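How to Start a Bedtime Routine With a Preschooler

Pick one bedtime and keep it for 2 weeks before you judge it. Ours is 7:30.

1. Turn off the TV before bath. Dim the hall light too.

2. Lay out pajamas and let your child choose between two pairs. Put gifts and small breakables up high.
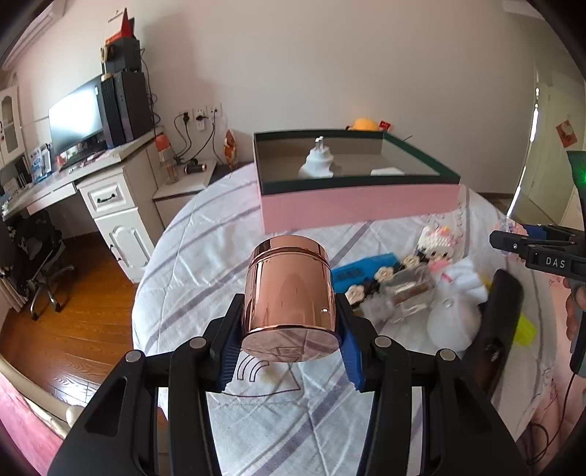 3. Read two books, then lights out. If she gets up, walk her back and say only "It's bedtime." The first night I did this nine times. By the second week it was once, for water.

Rhiannon Bowen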